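Wosteo Braided Practice Thread, 50-reel classroom box

Back in stock and in the new colours! We first put this box together in February for people who teach hand stitching, and the reels went so quickly that we had to ask Hostora, who wind the thread for us, to run a second batch. It landed on 2 April 2020 and it's on the shelf now.

A quick word on what it is. This is practice thread, for learning knots and spacing on pads, offcuts and anything else you like to stitch into. It isn't sterile and it isn't for use on people or animals. What it does have is a really lovely feel. The braid is tight, it runs smoothly off the reel, and it holds a knot on the second throw without that springy, slithery business you get from cheap nylon (we have all been there, chasing a loose end across the desk).

The colours are the part we're proudest of. You get black, deep blue, violet, green and a bright undyed white, ten reels of each. Working in two colours makes a huge difference when you're learning. Do one row in the first colour, change over for the next, and you can look back later and see which row was which, how the gaps between stitches changed and where the tension went wandering. It's also great for teaching pairs, with one colour each.

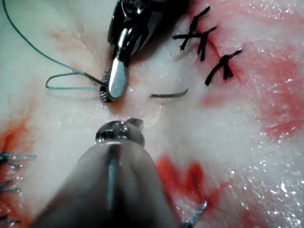 Rows of sutures in two thread colours, with a needle held in the instrument jaws.

Needles are sold separately, as people are very particular about them and quite right too. The finer weight goes nicely with most small curved practice needles. If you use the Meireles threading block, both weights fit its slots, though the heavier one needs a firm little tug to seat it.

Each reel comes on a flat card core that stacks in the tray, and the tray lifts out so you can pass it along a bench. The lid has a row of holes to feed the ends through. Please leave a finger's length hanging out or you will be fishing for it!

What's in the box
50 reels, ten in each of five colours
Lift-out tray and lid with feed holes
Printed knot sheet, both sides
Weight: fine or heavy, choose when you order

Order code: 1467
Storage: dry, out of direct sun (the violet fades first)
Refills: single colours, sold in tens

Goes well with
Endedari double-layer stitching pad, soft or firm
Meireles threading block
Wosteo snips, short blade

Left-handed knot sheets are ready too. Put a note in the order box and we'll swap one in at no charge. If you'd like to feel the thread before buying a whole box, ask for a sample card with a short length of both weights in all five colours.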